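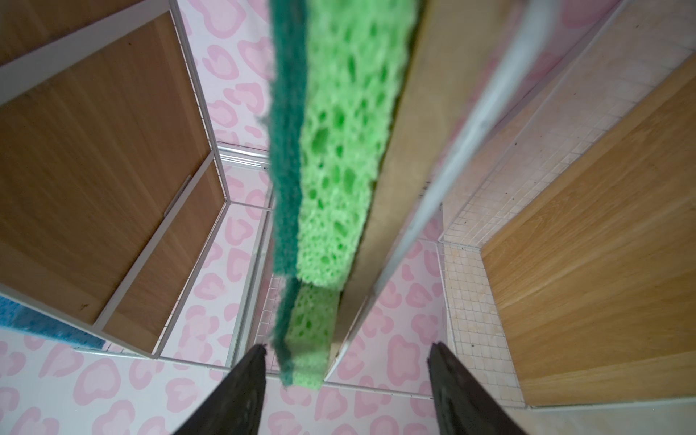 One of the people we talked to in the July round told us she never knew where a sponge was supposed to live, and that if she put it down flat it smelled by the weekend. We heard some version of that all through the Prellonby interviews, and it's the reason this section is about sponges and not plates.

Figure 2. Two-layer kitchen sponge, dark green scouring side and light green open-pored side.

4.2 Where the sponge goes

I went into this thinking people would sort their sponges by job - one for pans, one for counters - and I was pretty wrong! Of the 191 households that sent back the Rurkodeo diary, most kept a single two-sided sponge going for everything, and the scrubby side decided when it got thrown out. Once the edge went fuzzy people started calling it "the old one" (even if the soft side was still fine), and the old one got moved to the bathroom or under the sink.

Drying was messier to code. We started with 8 resting spots and ended up folding them into two, flat or upright, and I'm still not thrilled with that. Somebody who leans a sponge on the faucet is doing a bit of both. The diaries gave us roughly 2,000 entries, and the leaners are all over them. We counted them as upright, same as Baloch and Guller did in the pilot kitchens, so the numbers in the next table can be compared.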